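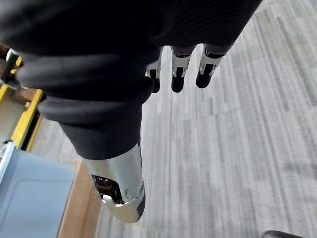
21st October
Jintana Kongkaew

4. Brake holding behavior of the chain hoist under partial load

4.1 Test arrangement

The electric chain hoist was suspended from a fixed runway beam in the Chmielewska test hall. Test weights were attached to the bottom hook by a two-leg sling, and a draw-wire sensor measured hook position relative to the floor. Brake coil voltage and motor current were logged on the same time base. The load was raised to mid-height, stopped, and held for 8 minutes before lowering. Runs in which the load was still swinging when the stop command was given were repeated.

Two brake linings were compared: the standard Dravov lining and a sintered lining from Indside. Both were bedded in according to the same procedure. The air gap was set with a feeler gauge before each series and was not adjusted again until the series was complete.

4.2 Results

A total of 493 stops were recorded, of which 369 were made with the standard lining. The series for the sintered lining was shorter as the gap reached its service limit earlier than planned. Stopping distance is therefore compared only over the part of the wear range that both linings covered.

Figure 4 plots stopping distance against air gap. With the standard lining, the distance grew almost linearly with the gap. The sintered lining showed a flatter curve at small gaps and a steeper one near the limit. Hook drift during the hold period stayed below 2 mm in every run – a value close to the resolution of the sensor – and no difference between the linings can be claimed from it.

Figure 4. Stopping distance as a function of brake air gap, lowering direction, both linings.

Coil release delay was longer after extended duty. The effect was present with both linings and is attributed to coil heating. It was not corrected for in Figure 4.

Comments

jimesel_rigging: Was the chain lubricated between series? We see a change in stopping distance after oiling.

J. Kongkaew: Once, before the first series. Not between them.

hoistfitter: Would like to see the same plot for raising.

Last updated: October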